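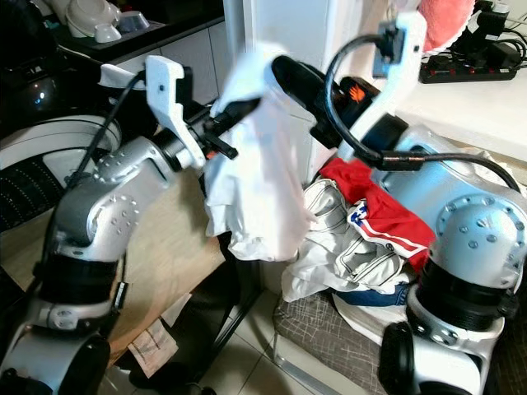
Hi Nilton,

July 27, 2024, and I owe you the second report on the Fadia clothing room, so make a coffee because I have plenty to say!

The short version is that the sorting is going well, the folding is going slowly, and the money is holding up. We've put 1,793 pieces through the tables since the grant started. When I wrote last time I was worried we'd never see the end of the winter coats, and now they're all bagged and over at the Bogale store (Cúc Đàm drove the last load herself – I still owe her for the gas). Bedding went with them, apart from the single sheets, which get picked up so quickly that I keep them by the door.

What's left is mostly the light stuff. T-shirts, towels, pillowcases, baby things. You'd think that would be the easy part, but it all comes in crumpled up together in a pile and everything has to be pulled out, shaken, looked at on both sides and then folded or set aside. White cotton is the worst of it. A lot of it has been washed with something red at some point, and you don't always notice the pink until you hold it up properly. We've decided that faint tints can go out with the everyday towels and anything stronger gets cut up for rags. I asked the Varkemov shelter if they minded and they said please, send them all.

On spending: you gave us 640 dollars for shelving and bins, and the shelving is bought and up. It's 5 units, all along the long wall, and they're much sturdier than the old ones. I got the bins from Grimusano, who were cheaper than the place in your notes, but two arrived with split lids and I'm waiting on replacements. The receipts are in the envelope with the paper copy of this.

Where we're behind is labels. I said we'd have sizes marked on every shelf by now and we have them on the kids' side only. Cúc wants to redo the adult sizes because so many tags are missing or washed blank, and she'd like to measure across the chest and go by that. I think she's right, but it does mean more time per shirt, so I'd like to move the finish date for that part to the end of August, if that's all right with you.

One question before I forget – can leftover bin money go toward laundry soap? We're going through it fast, and I'd like to order the big tubs before the school clothes start coming in.

Come by whenever you like. The side door sticks, so give it a good push.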